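Ticket 912: Left gripper drops flat parts, right gripper doesn't
Opened by: Efraín Apaza
Assigned to: Renata Czerwiński
Status: Open (again)
Opened: 05/07/2018

Efraín: Comparing the angular Dornodetti fingers on the left arm with the slim Rorel fingers on the right. Same flat part, same pick script, 100 tries each. Right side missed 10. Left side missed so many that I stopped the script and went to get coffee. The Dornodetti tips touch down, close, and slide off the edge like they've remembered an appointment.

Renata: Did you zero the left gripper after swapping fingers?

Efraín: Yes. Twice, the second time out of spite.

Renata: Swap the wrists' controllers and rerun. If the fault moves to the right arm, it's the Pietrzak board and I'll apologize to the fingers.

Efraín: Swapped. The fault stayed on the left. Put the boards back where they were.

Renata: OK, then I want both grippers on one part at the same time. Left holds, right holds, no lifting. Log the closing force on each side.

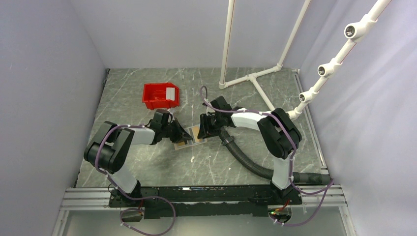 Left reads 500 on the force log before the fingers have closed on anything. Right starts at zero, as a civilized gripper should. So the left one thinks it already has a firm grip, stops squeezing, and reports success. I've had coworkers like that.

Renata: That's the offset from the old fingers. Zeroing resets position and leaves force alone. There's a separate command for force, on a page of the manual I'm fairly sure was translated twice.

Efraín: Found it. Ran it. Left now starts at zero. Reran the 100 picks: left missed 12, right missed 10.

Renata: Closing.

Efraín: Reopening. Power cycled the cell and the 500 came back.

Renata: It isn't saving. Run the force command at startup for now. I've asked Plindstead for the firmware that's supposed to store it. They say August.

Efraín: Which August?

Renata: I'll ask. Leave the Dornodetti fingers on until then, and don't put the left numbers in the comparison sheet yet.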